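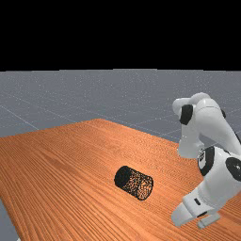
Search this site
Enter keywords
Go

Topic 4: Recounts and close results
Lempi Koivisto
Updated August 22, 2023

The figures from last class are for the Plirkley council race. Harju finished ahead of Redik by 19 votes, with 862 to 843. Ballots set aside on the night aren't in either total.

Who can ask for a recount

Under the Plirkley bylaw a recount is automatic when the margin is under 25 votes. Above that, a candidate has to apply in writing and pay a deposit, and the returning officer decides. The neighbouring town of Fuson has no automatic rule at all. Every recount there starts with an application.

What gets looked at again

A recount goes over ballots already accepted or rejected. It doesn't reopen the voters list. If the complaint is that somebody voted who shouldn't have, that is a contested election and goes to a judge under a different part of the bylaw. Students mix these up every year on the paper.

Scrutineers may object to a ballot but may not handle it. An objection is numbered, written on the back of the ballot and recorded in the book.

Terms to know: margin, spoiled ballot, rejected ballot, scrutineer, returning officer.

Reading for September: chapter 2, and the Fuson bylaw up to the section on deposits. Bring a one-page note on whether a fixed number or a percentage makes the better trigger for a recount in a small town.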